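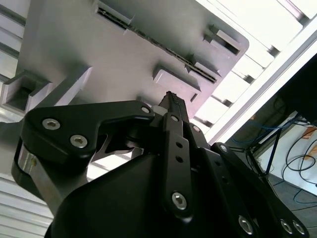

Page last modified: May, 16:42 (T. Bilyk)

Shot Location and Defensive Pressure in an Amateur Basketball League
Project report, Sports Analytics practical
Finn Kröger, Tamara Bilyk, Amerley Wumbei
Supervisor: Getachew Wubshet

1. Question

The project asks whether the distance to the nearest defender explains shooting results in the league better than the distance to the basket. Published work on this subject uses tracking data from professional arenas. No such data exist for the Dralis League, so all positions were coded by hand from game video.

2. Data

The data set contains 1423 field goal attempts from 13 games. Free throws were left out. Attempts released in the last second of a quarter from behind half court were also left out. Each attempt was coded for shooter, release point, nearest defender, number of dribbles before release, and result.

Release points were marked on a court grid with cells one meter square. Defender distance was coded in three classes: tight (under one meter), contested (one to two meters) and open (over two meters). A finer scale was tried first and dropped after two coders disagreed too often on the same clips.

Games between Skullen and Reinholz make up a large share of the sample. Both teams play a slow half-court offense, and the results should be read with that in mind.

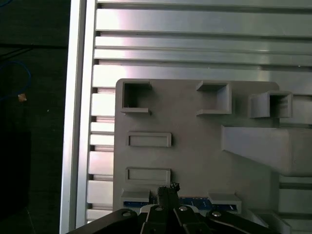 Coder agreement was checked on one full game, coded separately by Kröger and Wumbei. Agreement on result was complete. Agreement on defender class was good for shots near the basket and weaker on the far side of the court from the camera, where players overlap. Disputed clips were settled by Bilyk.

3. Method

A logistic regression was fitted with shot result as the outcome. Model A used distance to the basket only. Model B added defender class. Model C added dribbles. Shooter was included as a random effect in all three, which matters here as 5 players took a very large part of the shots.

4. Results

Model B fit the held-out games better than Model A. Model C gave no further gain. Open shots at the rim went in most often, as expected. At mid range the defender class had a clear effect – tight attempts fell well below open ones from the same cells. Behind the three-point line the difference was small and the interval included zero.

Field goal percentage on open shots within two meters was 59. Corentin Courtois, who coaches the Jinex team, had guessed a higher figure before the coding was done. His team's layups in transition were nearly all coded as open, and several were missed.

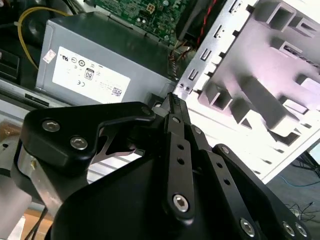

5. Limits

The video comes from a single raised camera at half court. Shots that were fouled and missed do not count as attempts in the box score and were not coded, so pressure at the rim is probably understated. Defender height was not available.

6. Division of work

Coding: Kröger, Wumbei. Models and tables: Bilyk. The text was written jointly. The coding sheet and the list of excluded clips are kept with the supervisor.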